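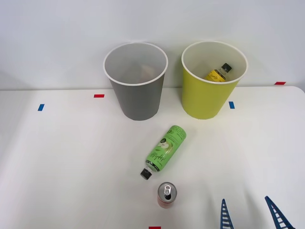

Gray and green at the back edge, tape marks down.

Filed under: Bench notes / Sorting + recycling
Print this entry | E-mail this entry
March, posted by the bench 4 desk

Carrying on from the last page. Still the Vinska sorting layout, two containers, gray left, yellow-green right. Decided to stop moving them. Every time they wander forward we lose the middle of the table and then people lay bottles on top of the tape.

Rules as they stand, copying them out again so they are in one place:
- plastic bottles with caps ON go yellow-green
- cans go gray
- anything paper, ask first
- labels stay on, do not peel

Gap between the two stays narrow. Tried it wider last month and small stuff kept getting set down in between and forgotten. Narrow is better. Close to the wall but not jammed against it, they need to come out for emptying.

Tape: red and blue only. Old green tape is finished and I'm not ordering more, too hard to see next to the containers anyway. If a strip lifts at the corner replace the whole strip, don't put a second peice on top. Two layers thick and things tip when you slide them.

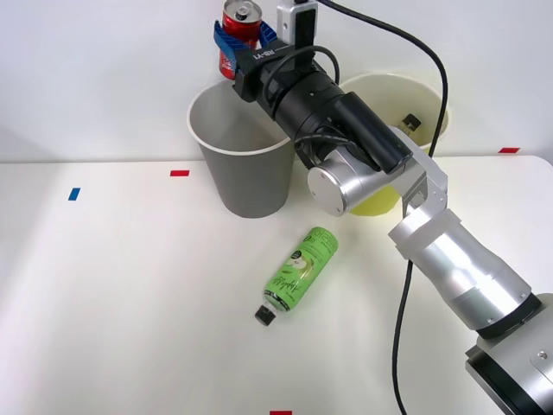
Red can over the gray one.

Height notes. Cans want to go in low. From 30 cm they bang on the bottom and the container walks, from 10 it is fine. Write 10 on the card. Upright is what we settled on for cans, sideways they catch the rim. Rim is rolled so it's forgiving but not that forgiving.

Weight at the bottom? Casance sheet suggests a liner disc. Have not tried. Would like to before we order the next lot, the empty ones are very light and the first item in is always the one that knocks them. To do.

Liners generally: no bags. Bags fold in over the mouth and you spend more time fishing the edge out than sorting. Wipe out at the end of the day instead, 5 minutes.

Bottles are the real nuisance. A small one goes in and leans, neck sticking up to one side, takes up half the opening. Next bottle then sits on top of it and you have a pile with two things in it. Options
 a) taller container (Zarkell does one, price is silly)
 b) drop base first and near the wall
 c) empty more often
Going with b for now, and c when I remember.

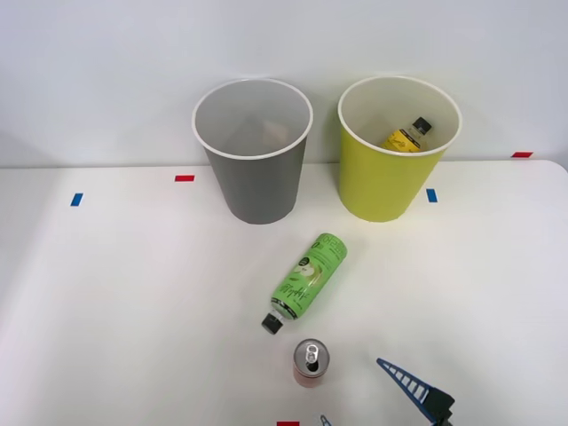 Apple bottle on its side mid-table, yellow label already in the green one.

Start position for bottles lying down: diagonal, cap toward the front left. Tried straight across too but they roll. Diagonal they roll as well, just later. Somebody please find out if the table is level, I keep writing this and then not bringing the level from the Wan cupboard.

Log of pieces so far on this layout: 54. Wrong container 4 times, all four were cans going into yellow-green late in the afternoon. I think it's habit from the old setup where cans were on the right. Putting a bigger word on the card. Color isn't enough if you learned it the other way around.

Unopened cans: allowed for layout checks, they sit steadier than empties. Mark the sheet full or empty, it matters for the height thing above. Dont mix the two in one row of the table, I did that and had to throw the row out.
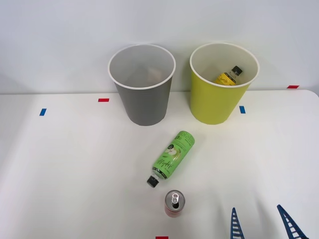 Note left under this entry, no name: please don't swap left and right again whatever you do, we only just got used to gray on the left, and I'd go for the liner disc before the taller container, mine at home tips over constantly without something in the base.

OK noted. Disc first then. Left/right is frozen till the end of the month at least.

Still open: level, disc, card with 10 and the bigger word, more blue tape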